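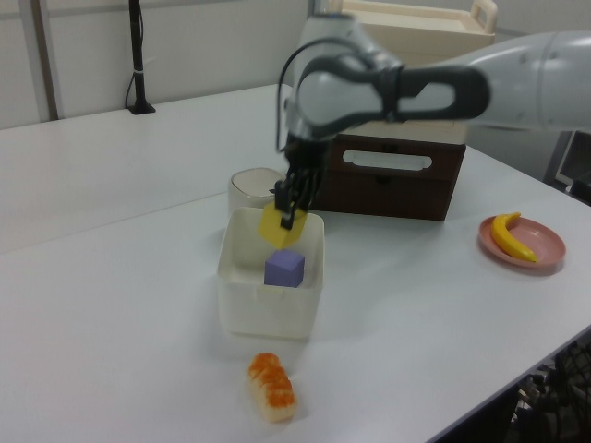 Salgado Tabletop Objects: Data Card

Summary

Salgado Tabletop Objects is a collection of 2,161 still photographs of small household and play items arranged on a white tabletop. The collection is maintained by the Namix group and supports work on object naming, sorting, and storage.

Contents

Objects fall into four groups:

Blocks: cubes in single colors, including yellow and lavender-purple.
Play food: banana, sushi with an orange topping, and similar pieces.
Tableware: plates with raised rims, including one in pink.
Storage: open plastic bins, small containers, trays, and a dark brown wooden drawer unit with a white handle cutout.

Arrangement

Each layout is built around one bin near the center of the table. Cubes belong in the bin. Play food may be placed on a plate or directly on the table. The drawer unit stands toward the back, and a tray may be kept on top of it. Positions vary between layouts, and objects may partly hide one another.

Labels

Every photograph carries a list of the objects present and the surface or container that holds each one. An object above a bin is labeled "over" until it rests on the bin floor. Partly hidden objects are labeled when their type can be determined. A second reader reviewed 658 of the photographs.

Known Limitations

Play food differs from real food in texture and size. All layouts use the same tabletop, and lighting changes little across the collection.

Contact

Labels and corrections: Nahom Wako
Object inventory and replacements: Arnulfo Marulanda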